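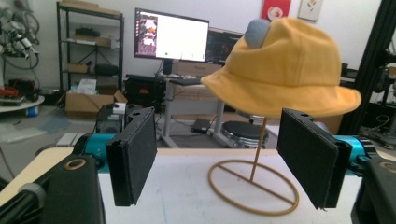

Handling Cells, Unit 4: Setting up and looking after a paired hand-held gripper station

These notes go with the practical at Drorport. Read them before the session. The cell is the Holix station, and the task is hat and stand.

4.1 Purpose of the station
The operator carries out the task by hand with two grippers, and the recordings are later used to train an arm. Faults in the grippers or the table pass straight into the recordings, so most of the upkeep is done before anything is recorded.

4.2 Finger pads
Check both pads on each gripper before use. A pad that has lifted at a corner will drag cloth sideways when the fingers open. Press the corner down and pull lightly; if it moves, replace the pad. Pads are changed in pairs and logged under the gripper number. The service limit is 500 closing cycles on fabric tasks. At Zalstead the pads were left on past this limit in October and the grip on thin brims became uneven.

Close the fingers slowly with nothing between them. The faces should meet flat. If one edge touches first, slacken the bracket screws, let the pad settle and tighten again a little at a time. Do not bend the bracket.

4.3 Table surface
The board must lie flat and must not rock at any corner. Wipe it with a dry cloth. Loose parts are put back at the start of each run, with the hat placed brim up or brim down as the run sheet states.
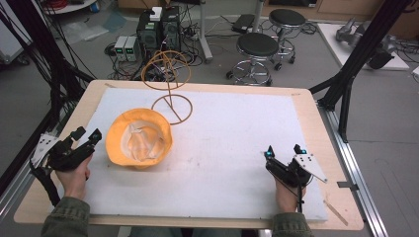

The stand is checked separately. Set it on its base ring and turn it through one full circle. A bent ring shows as a rocking movement – correct it by hand on a flat surface before the run.

4.4 Cables
Leave enough slack for full reach to the far edge of the table. Cables should hang clear of the wrist and should not pull on the gripper when it is held still. Where a connector has been strained, take the gripper out of use and fill in a Trindade fault card.

4.5 Opening width check
Measure the opening at full travel. Repeat the measurement after any pad change. Enter both values on sheet 62, together with the cycle count. A gripper with 470 cycles or more is not issued for a full session.

Reading for next time: Unit 5, sections 5.1 and 5.2.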